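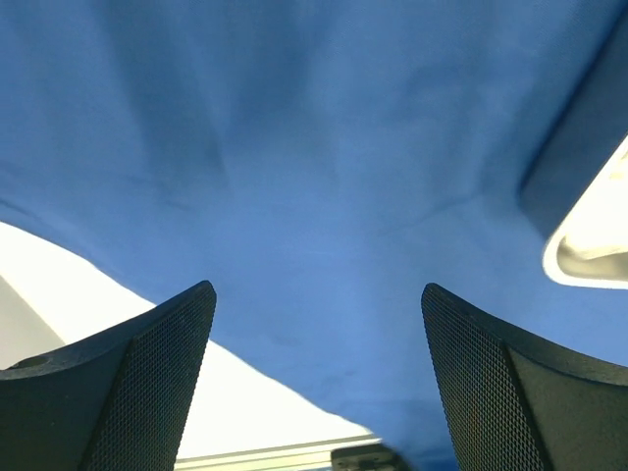
Blue cloth and two black fingers, from the gripper's point of view.

My sister-in-law sent me another laundry robot video last week with the message "your days are numbered." I run the linen room at a small hotel in Randgate, so I get these a lot. The last one had been sped up so much that the guy walking past in the background looked like a silent movie.

So let me say where I am on this. I don't think machines can do my job yet, and I don't think they can do yours at home either, if yours includes a basket of clean clothes. Look at the cloth up there. Wrinkles, a soft fold or two, one long slanting edge, and which corner is that edge heading toward? I do this for a living and I couldn't tell you. I'd grab it, give it a shake and find out with my hands, and I'd have it done before I finished the thought.

That shake is the whole trick and I have yet to see a robot do it well. They pinch. They lift a little, stop, think, and pinch again. Those diamond-pattern pads on the fingers look grippy enough, I'll give them that, but grip was never my problem with a fitted sheet. Finding the second corner is my problem.

Back in May I went to a trade day at the Billano hall with Efua Mensah from our front office. One company, Jedau, was folding hand towels with an arm. I timed it on my phone because I'm that kind of person. 154 seconds for one towel, and the man at the stand had laid it flat first. Efua asked him who lays it flat when he isn't there and he handed her a brochure.

We put 893 pieces through the linen room that same week. I have 6 people and a folding machine (for the flat sheets only, and it still needs somebody feeding it). You can do the math on towels.

Zaid Obeidat, who fixes our dryers, thinks I'm being stubborn. He says a slow machine that works all night beats a fast person who goes home, and he has a point, if it really does work all night. I'd like to see one run a full shift with no engineer standing next to it. Pillowcases inside out, a sock that got in with the bath mats, the odd washcloth stuck inside a duvet cover. Normal stuff.

If anyone has seen that in person, in a working laundry and at normal speed, leave a comment and tell me where. I'll drive up to 7 hours. I've already told my sister-in-law she's paying for gas if it's another towel.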